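Your hands are not the robot's hands

Been teaching two-arm rigs to fold laundry for a while now, mostly by remote control, sometimes by just grabbing the arms and moving them. And I keep having the same argument with people so I'm writing it down once, fast, before my afternoon session.

The argument goes: get more demos. Always more. We had 200 at Callville and the folding was bad, so the plan was 2,000. Fine. Who's doing them? Tired people. Tired people at four in the afternoon who have found out that if you jab the sleeve hard enough it sort of goes where you want. Guess what the robot learns. Jabbing.

I'd take 100 from one person who cares. I mean that. Tiburcio Solís, who trained me, used to throw out half his own morning. Not failures either, the shirt got folded fine. He'd just watch it back and say no, I hesitated there, I was thinking about lunch. At the time I thought he was being precious. I don't now. A pause you didn't need is still a pause in the data and later on you've got an arm hanging over a collar for no reason and three people in a meeting asking why.

OK, by hand versus remote. People get religious about this. By hand (you hold the arm, you push it through the motion) feels great. You feel the cloth drag a little. You feel when the table pushes back. Everyone who visits wants to do it that way. Problem is you feel all that and the robot mostly doesn't, so you end up making tiny corrections off information it will never have. You're cheating and you don't know it. Also try doing it with two arms at once, on your own, without your elbow in the camera view.

Remote is worse to do and better to learn from, that's my opinon. It's clumsy. You miss. Your wrist hurts. The first week on the Dononau controllers I couldn't pick up a sock. But if you're looking only at what the robot sees, then whatever you manage is at least something that could be managed from there. And that last part matters, look at the screen! Half the operators I've met lean over and look at the real table. Stop doing that. Put up a curtain if you have to, we did at Arellano, everybody hated it, the folding got better inside of a month.

The other thing is the start. Everybody sets the shirt down nice. Flat-ish, collar up, sleeves out. Then the demo is really a demo of folding a shirt that somebody already did the hard part of. Real laundry comes as a lump. So throw the lump. Find the hem from the lump. Yes it takes longer and yes your count for the day looks terrible and the spreadsheet person at Troson will send you a message about it. Let them.

And pay people properly while we're at it. This gets treated as button pushing, something you hand to whoever's free. It's a skill, closer to teaching somebody to drive then to data entry. You wouldn't learn to drive from 2 dozen strangers who each had the wheel for ten minutes. 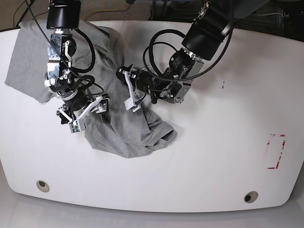
Same goes for who gets to say a demo is bad. Right now that's usually some script checking if the thing finished. Let the operator say it. Give them a button, no questions asked, no quota on it. They know. They knew while they were doing it. Anyway, session's starting, I have to go.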